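Chore cards — how to read one

Ever been told "go help in the kitchen" and just stood there? Help with what? A chore card fixes that. It's a sheet of paper with one job on it, start to finish.

Let's learn the parts. Quick!

The band at the top. Tells you WHERE. Some jobs happen in one room. Some make you walk from room to room, and those say MULTI-ROOM.

The title. Big dark letters — WHAT the job is.

The small writing. Goes bit by bit. Read it slowly, its easy to skip a line.

The band at the bottom of a card like the water glasses one. What you need before you start. Two filled glasses on the kitchen counter, an empty nightstand in each bedroom.

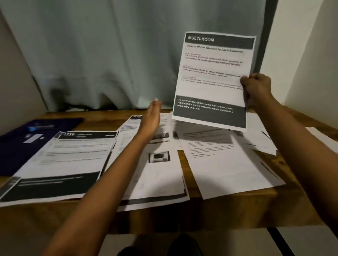 A MULTI-ROOM card: "Deliver Water Glasses to Each Bedroom."

Why an empty nightstand? Think about it. Book, lamp, socks, a half-done puzzle... where does the glass go? Clear it first. Then carry. One glass at a time is fine. Slow feet — water sloshes!

Now the numbers. Lots of cards have one. A number helps you find a card again when there's a big messy pile. Imagine 1000 cards and no numbers. Yikes.

Kitchen cards next. Restocking is a long word for filling up again. So restocking a refrigerator means putting food and drinks back in so there's enough. Milk in the door or on a shelf, veggies in the drawer, older stuff at the front so it gets eaten frist. And shut the door! Cold air gets out fast. 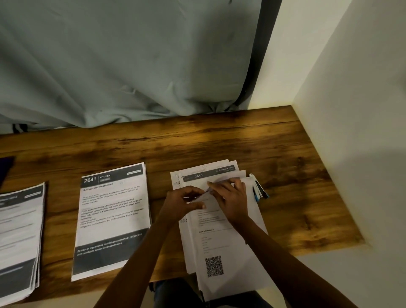 Card 2641, KITCHEN: "Refrigerator Restocking."

Try it — make your own card

You need paper, a dark marker and a job you know how to do.

Draw a band across the top. Write the room in it.
Give it a number. Any number. 60? 110? Go for it.
Write the title big.
Add the steps, short ones. Start each with a doing word like put, carry, wipe.
Draw a band at the bottom. Write what has to be ready.

Then hand it to someone and DON'T help. Could they do the job just from your card? If they got stuck, look for the missing step. Add it. Try again.

Words to know
Nightstand — small table by a bed
Countertop — the flat top where you fix food
Restock — fill up again

Next time on the Geltidness kids page: sorting socks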